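Handout 4: When the Gripper Lets Go Early
August 27, 2018
Notes by Osian Ruddock

This one is my favourite fault of the whole course! The Caruso cell dropped a pair of scissors in the middle of a handover, and the log reported a perfectly good grasp.
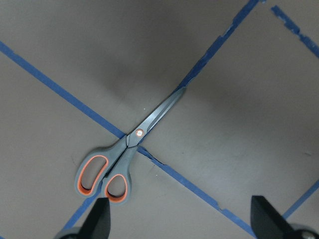 Osian Ruddock

Start with the shape. Closed scissors are thin at the blades and wide at the loops, so a grip near the pivot gives the fingers very little to hold. The controller judged the grasp by finger position alone. It ran 100 trials on blocks without a slip, then lost the scissors on 8 tries out of the next 8 (lovely data, if you like faults).

Before you go near the arm, find the red stop button on the pendant. A dropped blade is a hazard even at low speed, so hands stay off the grid while the arm is live.

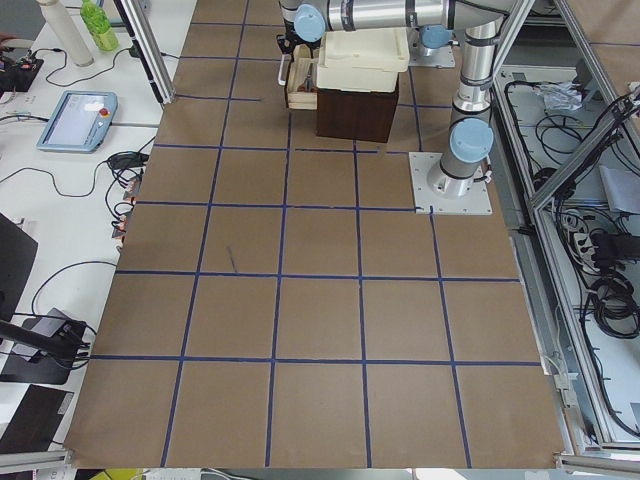 Fig. 2. Gripper over the stacked boxes; teach pendant on the left-hand bench.

For October: write a grasp check that would have caught the slip. Rahel Frei's force threshold is a good place to begin.

Recent handouts
Handout 3: Reading a Fault Log
Handout 2: Stops and Resets
Handout 1: Meet the Caruso Cell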